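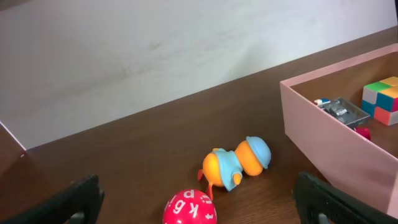
Figure 2. Wooden tabletop against an off-white wall.

13/11/2021
Prepared by Meriem Soliman, checked by Lewis Baird

Section 3. Placing and levelling the Pralten sewing machine

3.1 Before you begin

This section applies to the Skusico Pralten 676 when used as a free-standing machine on a domestic table or desk. Owners who have bought the Sezer cabinet should follow the leaflet packed with the cabinet and return to this manual at Section 4.

The table must be firm and level. Folding tables and glass tops are not suitable. Wooden tops with a light sheen may be used, provided that any wax or polish has been wiped off the area on which the feet will rest.

CAUTION: The machine is heavy. Lift it with both hands, one under the base and one on the carrying handle. Do not lift it by the hand wheel or the thread guide.

3.2 Positioning the machine

1. Clear the table and wipe it with a dry cloth.

2. Place the machine with the hand wheel to your right and the needle facing you. Leave a gap of 200 mm between the back of the machine and the wall, so that large pieces of fabric can pass behind the needle without bunching.

3. Check that all four feet are on the table. No foot should stand closer than 3 cm to the table edge.

4. Place the foot pedal on the floor. On hard floors, lay the rubber mat beneath it.

NOTE: Fabric fed towards a painted wall may leave marks on it over time. Where this is a concern, increase the gap or turn the table so that the work runs into open space.

3.3 Levelling

5. Press down gently on each front corner of the base in turn. If the machine rocks, find the foot that lifts.

6. Tilt the machine back slightly and turn that foot anticlockwise by half a turn. Set the machine down and test it again.

7. Repeat until there is no movement, then tighten the locking ring on the foot by hand. Do not use pliers.

Feet that have been wound out more than 2 full turns will not hold their setting. In that case the table itself should be levelled – a thin wedge under the table leg is usually enough – and the feet wound back in.

3.4 Connecting the power

8. Make sure that the power switch is off.

9. Push the pedal plug fully into the socket at the lower right of the machine, then connect the mains lead.

10. Run the lead behind the table. It must not hang over the front edge or lie under the pedal.

CAUTION: Always unplug the machine before changing the needle, the lamp or the needle plate.

3.5 First run

11. Raise the presser foot and remove the packing card beneath it. Switch on and press the pedal lightly, without thread or fabric, for one minute.

12. If the machine moves across the table while running, switch off and repeat steps 5 to 7. Clean the rubber pads with a damp cloth and let them dry before trying again.

Machines supplied before September have harder foot pads. Softer replacements can be ordered from the Fluldale service desk, quoting the serial number on the underside of the base.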